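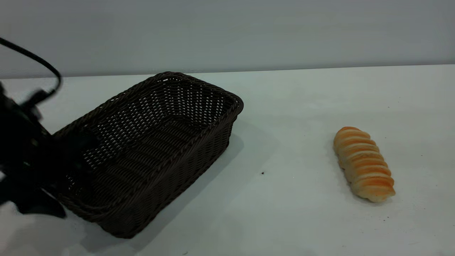
12/10/2024 - Door duty and the new radios

Home at last, shoes off, feet up on the other chair. I said I'd write down the training days while they were fresh, so here goes, even if my handwriting is going to be terrible by the end of it.

So the council in Selside has finally decided that its members need proper protection at public meetings, after that business in February when a man got all the way to the front table and had hold of the mayor's jacket before any of us moved. I was on the side door that night and I still think about it. Four of us on shift and we were all looking at the wrong person! He'd been so quiet, is the thing. The shouty one at the back had our full attention.

Anyway, they've brought in Zellance to retrain the lot of us, 28 guards in all, split between the council building and the library. Our instructor is Nuno Simões, and I liked him right away. He talks softly and makes you do everything again. This morning we practiced walking a person from a chair to a car. Just walking! I must have done it a dozen times and he stopped me on nearly every one (hand too high, eyes down, standing between her and the door she needed to get out of). I was playing the guard and Denise was playing the council member, and she kept wandering off to look at the vending machine, which Nuno said was very true to life.

After lunch it was radios. The new ones are made by Fudon and they're lighter than the old bricks, but the talk button is right where my thumb rests, so I spent ten minutes broadcasting my opinions about the sandwiches to the whole building. Lovely. Must remember to wear it on the left side tomorrow.

Then the long one, the threat review. There's a list now of which members get an escort home and which ones just get a call to check they're in. It used to be that whoever complained loudest got a guard. Now somebody sits down and goes through the letters and the phone calls, 162 of them since the last election, and most are only rude. A few aren't. I read one and wished I hadn't. Mrs. Sequeira has been getting those for a year and never said a word to us, just kept parking under the street light. She's on the escort list now and she's cross about it. She told me she's been walking home by herself for 50 years and doesn't need a big lump like me carrying her bag. I said I wouldn't carry her bag, then. We'll get along.

I'm less sure about the bag checks at the door. People come in to argue about drains and parking, and I don't want them to feel like they're at the airport. Kept that to myself in the session and now I wish I'd spoken up. Might catch Nuno at the coffee break.

Tomorrow is crowds, in the big hall, early start. Need to iron the other shirt, charge the radio and find my good belt, because this one has started digging in. Also call Mom back, she's rung twice.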